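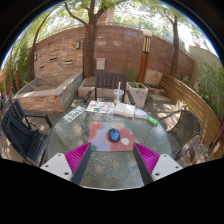
Member Services

Changes to Remote Work Stipends and Home Office Claims

Last updated: January

The Stesstead Employees' Benefit Association has revised the rules for its home office stipend. The new rules apply to all members who work away from the main offices for at least part of the week, including those who joined through the Dreritz branch last year. Members who have already filed a claim for the current period do not need to file again.

The yearly stipend is now $540 per member. It may be used for furniture, small office equipment, internet service and, for the first time, outdoor seating or tables used as a regular place of work. The association received many requests on this last point from members in warmer areas, and the board agreed that the former wording, "a room set aside for work," no longer matched the way many people arrange their day.

Claims of $50 or less may be submitted without a receipt, once per period. All other claims must include a receipt showing the name of the seller, the date of purchase and the amount paid. Card statements will not be accepted in place of a receipt. Where a receipt has been lost, members should request a copy from the seller before contacting this office. 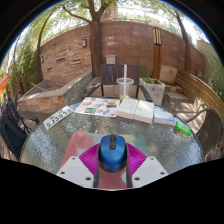 Claims are handled in the order in which they arrive. During the last period the office processed 3,561 claims, and the average time from filing to payment was 11 working days. Delays were most often the result of missing signatures on the second page of the form. The form has been redrawn so that both signatures now appear on the first page – members with printed copies of the old version are asked to discard them.

Part-time members should note that the stipend is no longer reduced according to hours worked. The full amount is available to any member in good standing. Members on extended leave keep their stipend for the period in which the leave begins, but not for later periods.

Questions have also come in about shared households. Where two members live at the same address, each may claim the full stipend, provided that the same item does not appear on both claims. Internet service may be divided between the two in any proportion they choose. 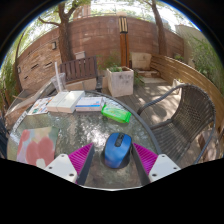
The Trirnau office will hold an information session at 4:00 p.m. in the Lévesque Room, with a telephone line open for those who cannot attend in person. Hjalti Ravn, Director of Member Services, will present the new form and take questions. Written questions may be sent ahead of the session through the member portal.

Appeals of denied claims continue to follow the existing procedure. An appeal must be made in writing and should state the claim number and the grounds for review.

Shares: 11 | Comments: 0

Sign up to receive this newsletter by email. You may unsubscribe at any time.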